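Home | Talks | Slides | Notes | Contact
Share 46

Speaker notes: Gathering examples in simulation, and what we'd do again
(20-minute slot, afternoon session. Slides are mostly pictures, so the talking is in here.)

OPEN
Skip the bio slide, they have the program. Go straight to the number: 583 examples kept from the September run. Let that sit. Someone will think it's tiny. It IS tiny, and I love that, because every one of them got watched from start to finish by a human being with a coffee.

Say what Zunura is: our tabletop set, all simulated, one arm, one gripper, household stuff on a counter. Jidora is the tool that builds the counters. Gotier is the learner at the far end that eats all of it. Don't explain Gotier any further or we'll be there till dinner.

WHY WE DRIVE BY HAND
An operator steers the simulated arm with a hand controller, and we record what the wrist camera sees plus the motion of the arm. We did try scripted grasps first. They're smooth and fast and they all look the same! The learner got very good at one approach from one side and fell apart as soon as a bowl was in the way. People wander. They come in too high, stop, back off, try a different angle. All that fussing is exactly what I want in the data.

(Pause here, ask who in the room has driven an arm. Usually a few hands.)

HOW A SESSION GOES
- Jidora lays out a counter and drops objects on it.
- Operator gets a written instruction, plain words, one sentence.
- One practice go, thrown away.
- Then 7 recorded tries, then swap seats.

We settled on seven after watching our own recordings. By the ninth or tenth you can see people getting lazy in the wrist. It really shows up on playback, and it's kind of funny to see your own.

Mention the labels. Each try gets marked kept, failed or odd. "Odd" is my favorite bin. Cup ends up standing on the spoon, that sort of thing. We keep the odd ones out of training but we go back to them every time we change the physics settings.

CLUTTER
This is the part to slow down on. First version of Zunura had one object in the middle of a clean counter. Training looked great. Then we let Jidora place things close together, overlapping from the camera's side, half out of view, and the success rate dropped through the floor. So now crowding is on by default, and the surfaces change too: stone, wood, edges running at whatever angle the arm happens to see them from. 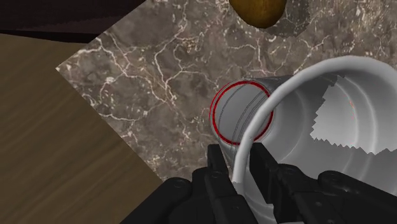
The wrist view is what the learner gets, so it's what we judge by. If an operator used the wide view to find something and then reached in blind, the learner can't know why the arm moved. We took the wide view away after the first 2 sessions. Complaints for an hour, then everybody got better at it. The arm started making these little searching moves before the reach, and Gotier picked those up as well, which made me very happy.

Big containers deserve their own minute. An open rim is a lovely thing to grab and also a lovely thing to bump into. Talk about fingers inside versus outside the wall, and how the instruction has to say which object we mean when there are two close together.

FENG
Feng is the checker we run overnight. It replays each recording from the saved motion and flags any that end up somewhere different. Tell the story of the rounding bug (short version!!). If they remember one practical thing from this talk, let it be: replay everything before you train on it.

CLOSE
What I'd do again: drive by hand, small batches, watch all of it. What I'd change: write the instructions before building the counters. We did it backwards and ended up with sentences nobody would say out loud.

Questions. Likely ones: does it carry over to a real arm (partly, see backup slides), how long is a try (depends on the operator), can we have the counters (yes, ask me after).

Comments (4)

gripfan: Was in the back row for this. The odd bin is such a good idea, starting one tomorrow.

mtl_sim: Did you vary the lighting as well as the surfaces, or only the layout?

> author: Only a little. More of it in the next run, I hope!

tablerow: please post the long version of the rounding bug

Previous | Next | Back to Talks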